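Concetta had given herself until five to finish the room. The van from Trolline was booked for 5:28, an odd time she had written on her hand so she wouldn't argue with it later.

She started with the clothes, which she thought would be easy.

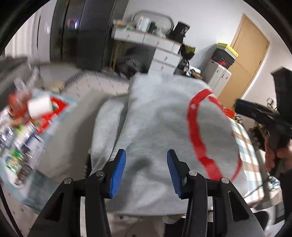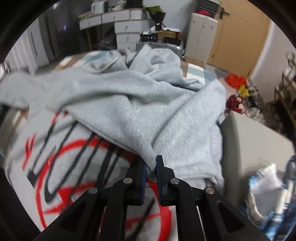
The gray one stopped her. She had owned it for eight years and it had been Elisa's before that, and Elisa had never asked for it back. They had shared a place in Storkbridge then, two rooms over a dry cleaner, and the heat went off every night at ten. Whoever got home first got the warm things. Elisa worked earlier shifts, so it was nearly always Elisa.

Concetta folded it in half, didn't like how it looked, and shook it out again.

Her phone rang. It was Gwendolyn Strickland, the landlady.

"Are you leaving the drawers?" Gwendolyn asked.

"I can't take them. The new place has a closet."

"The next girl might want them. She's coming from Dillgate with one bag."

"Then I'm leaving them."

"Empty, please," said Gwendolyn, and hung up.

So she did the drawers. There were old bus passes, a sewing kit, and a birthday card from her aunt with a check in it for $143 that she had never cashed. She sat on the floor and looked at the date. Her aunt had written it small in the corner, 6/3/22. The money was for a coat. Her aunt had seen a coat in a window and sent the exact price, tax included, and Concetta had put the card away to thank her properly and then hadn't done either thing.

She called her. Her aunt was shelling beans and had the phone on speaker.

"What check?" her aunt said.

"For the coat."

"Did you get the coat?"

"No."

"Well, what have you been wearing?"

Concetta looked over at the gray heap. "Elisa's," she said.

Her aunt said that was no answer, and asked if the new place had a proper stove. It did. They talked about the stove for a while, and about July, when her aunt might come up on the train if her knee allowed it.

When the van pulled in Concetta still had one drawer left. She tipped it into a pillowcase and tied a knot in the top. Then she pulled the sweatshirt on over her shirt and went down to hold the door.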